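Desten fabric baskets, set of 3 - three months in

4 stars

Bought these for the recycling. Gray, linen-look outside, dark navy bottom inside. Ordered from Vundow, came folded flat, took maybe two minutes to pop into shape. No tools, no instructions either. Fine.

Been using them on a table, one each for bottles, plastic and cans. Plain white cards in front so people stop asking. Big black letters, printed those myself. Works better than the stick-on tags I had before, which peeled off by December.

Looks a lot nicer than the Trerkateck plastic bins. Those cracked. Also ugly.
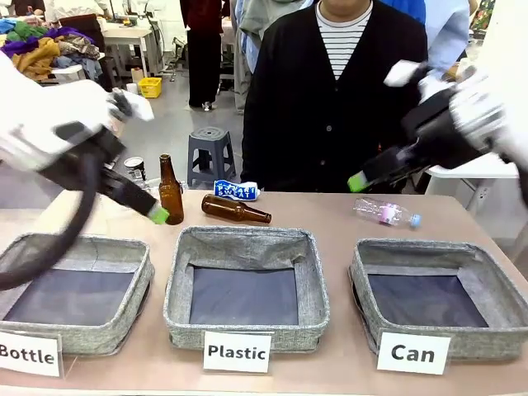
Good stuff

Hold their shape empty. Weave hasn't pulled yet. Navy base hides drips, and there are always drips becuase no one rinses a drink can. Three side by side fit along the edge of a table with space behind to dump everything out and sort.

Not so good

No lining. Anything sticky soaks in, wipe it the same day. Glass gets heavy fast, I stop at 5 bottles and empty it. No lid. Would of liked a card slot on the front.

Get them if you sort indoors. For a garage I'd go with something you can hose out, the Orakzai tubs maybe, havent tried them. Buying a second set for upstairs.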